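Taking Apart an Office PC: What Comes Out, in What Order, and Why It Takes So Long

Project report, Hardware and Maintenance module
Group 3

1. What we set out to do

The department has a storeroom, and the storeroom has a pile of old office towers that were replaced over the summer. The Bondale scheme, which collects used computers from local workplaces and passes them on to community centres, will accept machines in any state so long as somebody has listed what is inside them and whether it can be reused. Our project was to write the procedure for making that list. We were given 2 towers to practise on, one screwdriver set between the group, and a budget that would have bought a modest lunch.

The brief asked for three things: a strip-down procedure that a first-year could follow, a record sheet, and a short discussion of how repairable the machines are. The record sheet is in the appendix. It is a table and there is not much to say about it, though we did manage to argue over the column headings for most of a Saturday.

2. Background reading

We read the two library books on PC maintenance that were not out on loan. Both were written when computers were beige. The general advice has held up well: unplug the machine, discharge yourself against bare metal, keep your screws together, and do not force anything. The last point appears in both books, in bold in one of them, and each of us ignored it at least once.

There is much less written on office machines in particular. Home builders write endlessly about their own cases, with lights. A tower that spent its working life under a desk gets no such attention, and we found we learned more from handling one than from anything on the reading list.

3. Materials

One screwdriver set (Sakai, two bits missing before we got it)
Anti-static wrist strap
A soft brush
Isopropyl alcohol and lint-free cloths
Vevby storage tubs with dividers, for screws and small parts
Masking tape and a pen
Small labelled bags

The tubs were the best money we spent. In our first attempt we put all the screws into a mug. There are several kinds of screw in an office PC and they look identical until the moment you try to use the wrong one.

4. Procedure

4.1 Opening the case

Lay the tower on its side with the removable panel facing up. On our machines the panel came away once the rear fixings were undone, although the first one had been shut for so long that it needed persuasion. Put the panel somewhere it will not be stepped on.

Leave the machine lying down for the rest of the job. We tried working on it upright, as it would stand under a desk, and dropped a screw behind the motherboard within the first minute.

4.2 Before touching anything

Write down where each cable goes. We cannot stress this enough, having not done it. The cables in these machines were tucked wherever they would fit, and what looks like one thick bundle is several separate runs going to several separate places. Masking tape flags on each connector take a few minutes. Working it out afterwards took us the rest of the afternoon and cost us some goodwill.

4.3 Drives

Take the drives out first. They are the heaviest loose items and the only ones likely to hold anybody's data. Unplug the data cable and the power cable, work the release latch, and slide the drive out straight. Each drive gets its own bag and its own line on the record sheet, and goes to the technician for wiping. No drive should leave the room in a coat pocket, even for five minutes.

4.4 Memory

Press the latches at the ends of the slot outwards and the module lifts. Hold it by the edges. Note which slots were filled as well as how many modules you found, as the pattern matters when the machine goes back together.

4.5 Processor

Remove the heatsink before anything else in this step. Old thermal paste sets like toffee, and a gentle twist is better than a pull. Clean off what you can with alcohol and a cloth. Unhook the lever, lift the retention bracket and take the processor straight up by its edges. The contacts left in the socket are very fine and very easily bent, and a bent one generally means the board goes in the scrap column. If the socket is going to stand open for any length of time, cover it. We used the lid of a sandwich box, which is not in either book.

With the processor out, there is finally room to see how the rest of the inside is arranged, and it is a good moment to stop and check the sheet against what is left: power supply, drive cage, board, and all that cable. 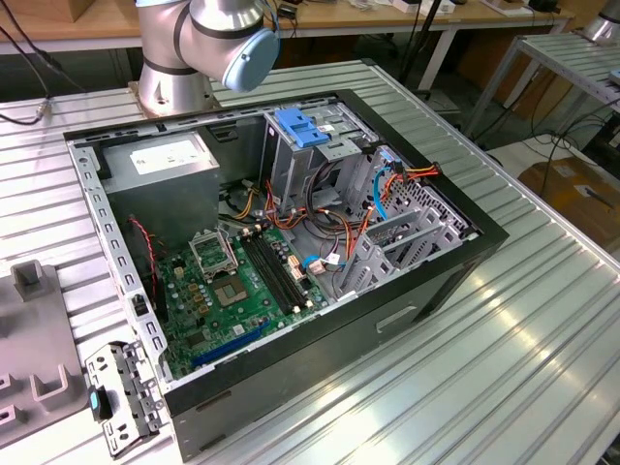
4.6 Power supply

The power supply comes out whole and stays whole. Under no circumstances is it opened, whatever somebody's cousin did once. Copy the rating from its label onto the sheet, undo the fixings and lift it clear with its cables gathered in one hand.

4.7 Motherboard

Last out. Undo every screw, then look for the one you missed. Lift the board from the edges and slide it clear of the rear openings. It goes into an anti-static bag.

5. Results

Our first strip-down took 86 minutes, not counting the search for a dropped screw. We did not time the second properly because the person holding the stopwatch was also holding the power supply. It felt quicker and there was less shouting.

Both machines were sorted into reusable parts, parts for testing and scrap. The scrap bag was smaller than we expected and was mostly brittle cable ties and dust. The estates office, which still had the paperwork, told us that the storeroom inventory runs to 3,738 items of all kinds, so we would like it noted that ours was a pilot study.

6. Discussion

These computers were made to be mended by somebody in a hurry. The latch on the drive cage needs no tools, the memory needs no tools, and the connectors will mostly only fit the right way round. We then looked at a thin modern laptop, the Vesteck in the student lounge, which is sealed along every edge and gives the strong impression of having been finished with a hot-glue gun. We were not allowed to open it.

The weak point of the older design is the cabling. It blocks the view of the board, it catches on things and it hides screws. A few clips in better places would have saved us an hour.

7. What we would change

Label first. Use a tray with a raised edge. Have one person write and the others work, and swap over before the writer becomes bossy. Order the missing screwdriver bits at the start of term, as ours are due to arrive next week.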